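Lista de coordinación – Recogida de demostraciones – Archivo
Inicio | Hilos | Por fecha | Por autor | Suscripción | Ayuda

Asunto: Re: Criterios para las sesiones con prendas de punto
Fecha: 1 de diciembre de 2020
De: Coordinación de datos, proyecto Ardeleanu
Para: lista de coordinación

Estimados colegas:

Respondemos a la consulta remitida por el equipo de Stokbridge, que reproducimos en la parte que interesa a todos los grupos:

> Tras revisar las instrucciones de la segunda fase, nos quedan tres dudas.
> La primera es si las sesiones sobre cama deben realizarse con una colcha
> lisa, como en Lollton, o si se admiten sábanas estampadas. La segunda se
> refiere al inicio del episodio: las instrucciones piden pinza abierta, pero
> no dicen a qué distancia de la prenda. La tercera, si los episodios en los
> que la prenda se escapa han de borrarse antes del envío. En nuestro caso
> son unos 200 y preferiríamos no perderlos.
> Equipo de Stokbridge

Sobre la primera cuestión, se admiten los tejidos estampados y conviene que los haya. El conjunto reunido hasta la fecha consta de 3153 episodios, y en la gran mayoría la prenda descansa sobre un fondo de un solo color. El modelo entrenado con ese material localiza bien el borde de la tela en tales condiciones y falla con frecuencia cuando el fondo tiene dibujo. Las sesiones en dormitorios particulares, con el mobiliario y la ropa que haya en ellos, responden a esa carencia. No se retirará nada de la habitación antes de grabar, salvo documentos u objetos que permitan identificar a sus ocupantes. 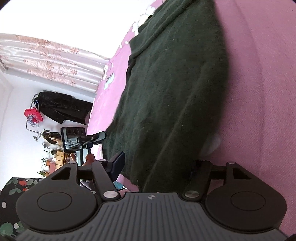 Prenda de punto verde oscuro extendida sobre la cama, vista desde la pinza manual.

Las prendas de pelo o de punto grueso plantean una dificultad añadida: el contorno es difuso y las anotaciones de unos y otros equipos no coinciden. Rogamos que se anote el borde por el cuerpo del tejido, sin incluir las fibras sueltas. Cuando no sea posible determinar si la pieza es un jersey, una bufanda u otra cosa, se empleará la etiqueta genérica «punto» y se dejará en blanco el campo de tipo. Una etiqueta dudosa nos cuesta más tiempo de revisión que un campo vacío.

En cuanto al inicio del episodio, la norma queda redactada así: la pinza parte abierta, con la prenda dentro del campo de visión y sin que ninguno de los dos dedos la tenga sujeta. No se fija una distancia mínima. Se acepta que un dedo quede sobre el borde de la tela y el otro sobre la sábana, siempre que la separación entre ambos se aprecie con claridad. La posición inicial debe variar de un episodio a otro, y también la forma de la prenda: extendida, plegada o amontonada.
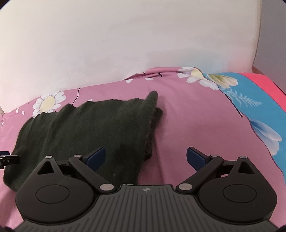
Respecto a la orientación, varios equipos han corregido por su cuenta las grabaciones en las que la habitación aparece girada. Les pedimos que no lo hagan. El giro de la muñeca forma parte de la demostración y el programa de Huveck lo recupera a partir de la trayectoria; un vídeo enderezado a mano deja de corresponderse con ella y ha de descartarse entero.

Por último, los episodios fallidos no se borran. Se envían en carpeta aparte, con la marca «incompleto» y una línea que indique en qué momento se perdió el agarre. Los 200 de Stokbridge serán bien recibidos – y lo mismo vale para los de cualquier otro grupo que los conserve.

El reparto de la segunda fase se mantiene: 1075 episodios para Lollton y 500 para Stokbridge, con entrega en enero. Los grupos que prevean no alcanzar su cifra deben comunicarlo a esta lista antes de iniciar la última tanda, de modo que pueda reasignarse el material.

La versión revisada de las instrucciones sustituirá a la anterior en el repositorio común. Hasta entonces, este mensaje tiene carácter vinculante para las sesiones en curso.

Atentamente,

Coordinación de datos
Proyecto Ardeleanu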